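My Blood Pressure and Other Family Arguments

May 21, 2026

I have been told I have high blood pressure by three sources now: my doctor, a machine at the drugstore, and my brother-in-law Hazem, who looked at my face during a card game and announced it to the table. The doctor was the only one who charged me.

The doctor is Salma Benjelloun, and I like her. She has the calm of someone who has heard every lie a patient can tell about salt. I told her I hardly use it. She asked what I had eaten the day before, and I got as far as the pickles and stopped talking.

She didn't want to go straight to pills. My readings at the office were high but not the kind of high where they take your car keys away. She wanted numbers from home, twice a day, written down, and then we would talk. She mentioned that some people run higher in a doctor's office than they do anywhere else. I said I was probably one of those people. She said everybody says that.

So I bought a cuff. I won't go into which one, except to say that I started out looking for something simple and spent an evening reading angry reviews by men who had taken their own blood pressure while writing angry reviews.

The instructions that come with these things are stricter than you would think. Empty bladder. No coffee beforehand. Sit with your back supported and your feet flat on the floor, legs uncrossed, arm resting at the height of your heart. Sit quietly for five minutes before you press the button. Don't talk.

I live with people. Sitting quietly for five minutes in my house is something you would have to book in advance.
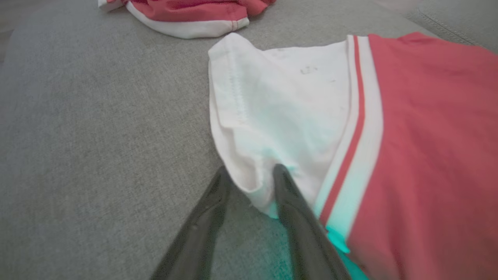
Couch, laundry pending.

My first week of readings was all over the place. One morning I was a picture of health and by dinner I was, according to the little color bar, a man who should be lying down. I wrote them all in a notebook and started adding remarks in the margin. "Stairs." "Phone call from Sherif." "Second phone call from Sherif."

Sherif Ouali is my oldest friend and he has opinions about medicine. He gets them from a newsletter, and the newsletter gets them from another newsletter. When I mentioned the cuff he told me I should never have let a doctor put me on a monitor, that this is how they get you, and that what I needed was Calomach. Calomach is a powder. It is made of beets and something else, and the something else changes depending on which part of the website you read. It cost him more than my cuff did.

I asked him what his own blood pressure was. He said he didn't believe in checking it.

I want to be fair to Sherif, who once drove four hours to help me move a piano. He isn't stupid. He had a bad time with a doctor years ago, he was brushed off about something that turned out to matter, and after that the man with the powder was at least polite to him. I understand the appeal. The man with the powder always has time for you. Dr. Benjelloun had a waiting room full of people and I got 20 minutes, two of which I spent on the pickles.

But I did go and read up on it, at the public library, with the help of a librarian who didn't blink at the phrase "beet powder." As far as I could make out, there has been real research on beets and blood pressure, and the results are modest and mixed, and none of it was done on Calomach. The product page skips over that part. It has a testimonial from a man on a sailboat.

I didn't buy any. I also didn't tell Sherif I hadn't, so if he reads this, hello Sherif.

What I did do was boring. I read labels. Did you know how much sodium is in bread? I had been keeping an eye on the potato chips my whole adult life -- watching them like a hawk, then eating them -- and all that time the bread was just sitting there looking innocent. Same with the canned soup, the cottage cheese and a bottled salad dressing I had been having specifically to be healthy.

I started walking after dinner, too. My neighbor Melquiades Aguirre walks every evening and has for years, and he let me come along on the condition that I keep up. He is older than me by enough that I assumed this would be easy. We go down past the pharmacy, around the school and back up the hill, and he talks the entire way, including on the hill, where I contribute mostly by nodding.
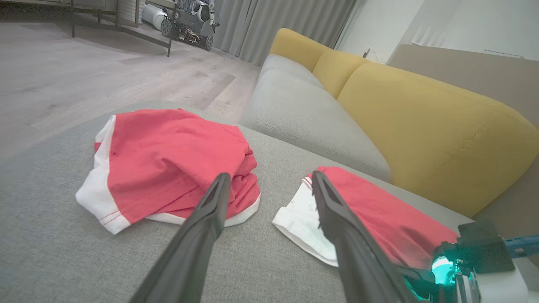 Red and white, not yet folded.

The second week went better, and I would love to credit my own virtue, but part of it was just learning to use the cuff. I had been putting it on over my sleeve. It says right in the booklet not to do that. I had also been letting my arm dangle off the chair like a man in a painting of a shipwreck, and that can push the number up as well. When I brought the cuff in so the nurse could compare it with theirs, she watched me put it on and said "oh," very gently.

She told me to take 2 readings a minute apart each time and write both of them down. She also told me to stop taking extra ones because I didn't like the first. I asked how she knew. She pointed at the notebook, where I had entered one evening's result five times with increasing optimism.

The cuff itself was fine, for the record. It agreed with the one at the office closely enough that I lost my last excuse.

So here is where things stand. My home numbers are lower than my office numbers, and they are still higher than anyone would like. Dr. Benjelloun and I talked it over and I started on a low dose of a pill, a small white one, dull as a button. She explained what it does and what to call her about. I asked if I could stop the walking now. She wrote something down. 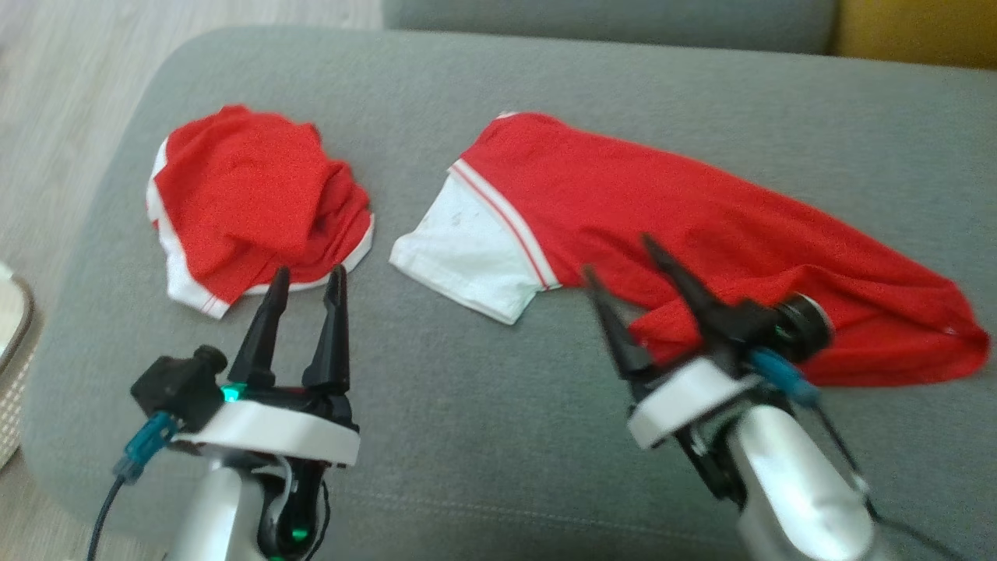
A few things people have asked me

Do I feel any different? No. I didn't feel anything before, either, and that seems to be the whole trouble with blood pressure. I kept waiting for a symptom I could argue with.

Am I still eating pickles? I am eating a pickle. Singular, and with some ceremony.

Is the drugstore machine any good? I can't tell you. Mine had a seat bolted so far from the armhole that I was reading it sideways, and a boy was waiting behind me with a bag of gummy worms. Ask your own doctor or pharmacist, who will know more than I do and won't be writing from the kitchen with a cuff on.

What did Sherif say about the pill? He was quiet for a while, and then he asked where I got the cuff. I told him he could borrow mine. He's coming over after dinner, and I have already warned him about the coffee and the sleeve.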